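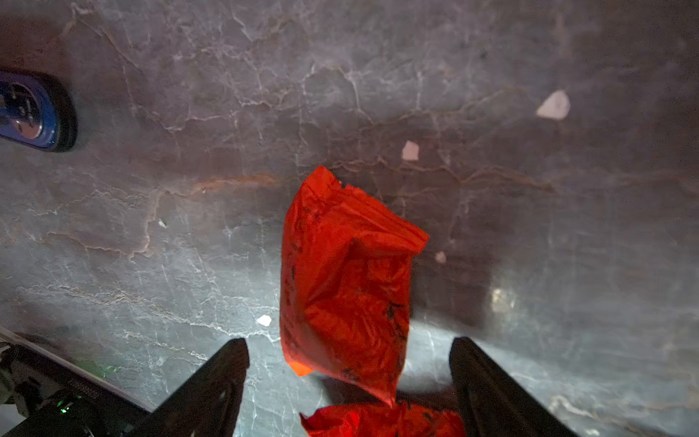 # Hesero: Bag and Scrap Pickup on a Tabletop

Last updated: 18 June 2024

Print this page | E-mail this page

## What this is

Hesero is a set of recorded robot runs on one small chore: clearing crumpled plastic bags off a table. It comes with short notes on how each run went and a plain text file of known problems. We put it together to help answer a question we get a lot from people outside the lab, which is whether a robot arm can tidy up after a meal or a delivery yet. Our short answer is that it can do parts of the job, slowly, if the parts are chosen with care.

The set holds 978 runs. Of these, 400 are marked as the test split and should be left out of training.

## The chore

Red-orange bags lie bunched up on a dark stone-patterned top, with a few small white scraps scattered near them. A yellow basin is the drop point. A run counts as done when every bag that started on the table is in the basin and the fingers are open and clear of it. Bags already in the basin at the start stay there. They may be a different color from the ones on the table, and they are not counted.

Scraps are a second task and are scored on their own. Many users will want to skip them at first. A two-finger gripper that can hold a bag well is a poor tool for a bit of paper lying flat, and the scrap results are low across the board.

## Why bags

Most tabletop sets use blocks, cups or cans. Those hold their shape. A thin bag changes shape each time it is touched, so a grasp that was planned from one view may no longer fit by the time the fingers close. The glossy plastic also throws back highlights that shift as the arm moves, and depth readings on it are noisy.

People do this chore without looking. They grab a handful and let go over the bin. For an arm, the hard steps are these:

- Telling one bag from its neighbor when both are the same color and close together
- Picking a fold that will hold when the arm lifts
- Seeing past its own fingers once they are down near the table
- Letting go

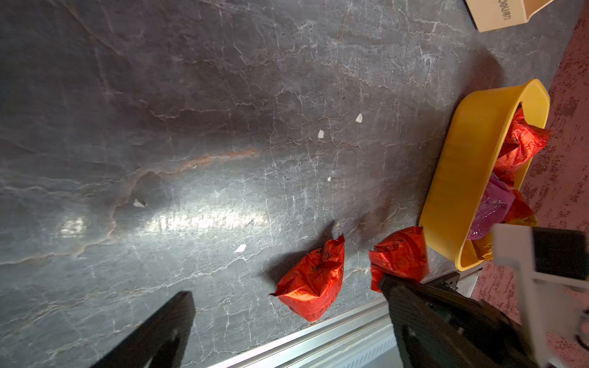 The third of these causes more trouble than we expected. With the camera at the wrist, a finger often covers part of the bag it is meant to pick up, and the controller has to work from what it saw on the way in. Glare off the tabletop makes this worse. We left the lighting as it was and did not put down a mat, and we would do the same again, because kitchen counters shine too.

## How runs are scored

Each run has a time limit of 30 seconds per bag. Notes use four labels: done, dropped, missed and stopped. "Dropped" means the bag left the fingers before it was over the basin. "Stopped" means a person ended the run. A bag that lands on the rim and stays there is scored as done if no part of it touches the table.

Two baselines are included. Ulivlow picks a grasp point from a single view and does not correct it. Gekden looks again before closing the fingers and is the better of the two, though it is slower. Neither one is close to what a person can do, and neither should be used near people without a stop switch within reach.

## What it does not cover

- Full or knotted bags
- Wet bags
- Bags with something sharp inside
- Floors, chairs or any place other than the tabletop

A model that does well on this set has learned to clear one kind of litter from one kind of surface. Please do not report it as a general cleaning result.

## Getting started

Unpack the archive and read notes.txt first. Runs are numbered in the order they were recorded, and gaps in the numbers are files we removed for bad timing data. The loader script, Tiêu, reads one run at a time and will resize images if asked. It was tested with up to 4,000 training steps on a single desktop machine. Older copies of Tiêu mix up the left and right finger signals, so check that you have the one in this folder.

The next release is planned for September. It will add runs where the basin is moved partway through.

Contact: use the form on the Hesero project page | Copyright Hesero project, 2024 | Back to top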